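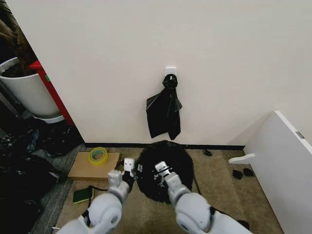 **How long can a strata building store bagged waste before collection?**

Four days for general waste and two for food organics, assuming a ventilated room with a floor drain. Those are the limits we design to at Vinia.

Speaker notes, Špela Vlachou. Slides are numbered on the right-hand screen.

## Slide 2: Generation rates

- Design rate for the Delard building is 30 litres per bedroom per week, general waste only. Recycling is sized separately.
- 300 bedrooms across both towers gives 9,000 litres a week.
- Occupancy is taken as full. Do not apply a vacancy discount, even if the developer asks for one.
- Bagged waste doesn't pack to the rim of a bin. Allow for voids at the sides and under the lid.

## Slide 3: Bin sizes

Read out the top row of the table and leave the rest for the handout.

With twice-weekly collection, each pickup is 4,500 litres on an even split. That is five bins at 900 litres each, filled level. We specify six. The sixth covers the voids and the longer gap between pickups.

Pause for questions on bin lifters. Yeo has a lifter on site and can speak to the clearances better than I can.

## Slide 4: Chutes

- Bag size governs the chute diameter. Residents buy whatever is on the shelf, so assume the large kitchen size.
- Bags must be tied. Loose contents foul the walls, and the smell carries to the upper landings.
- Offsets in the chute cause most blockages. Vurura had two offsets, and both were removed during the refit in April.
- Wash-down needs a spray head at the top and a drain at the base. Check that the drain goes to sewer and is kept off the stormwater line.

## Slide 5: The room

Floor graded to the drain. Coved skirting where the wall meets the floor, otherwise residue collects in the corner and can't be hosed out. Washable paint to full height. Light colours show up splashes and make inspection quicker.

Door width is the item most often missed on drawings. Measure the clear opening with the door leaf in place. At Delard we lost 145 millimetres to the leaf and the closer, and the door set had to be reordered.

## Slide 6: Ventilation

Exhaust runs continuously and discharges above roof level. Make-up air comes through a door grille. Skip the duct diagram if time is short.

## Slide 7: Handover

Building manager gets the collection schedule, the wash-down procedure and the spare chute keys. Contact details for the Vinia office are on the last slide.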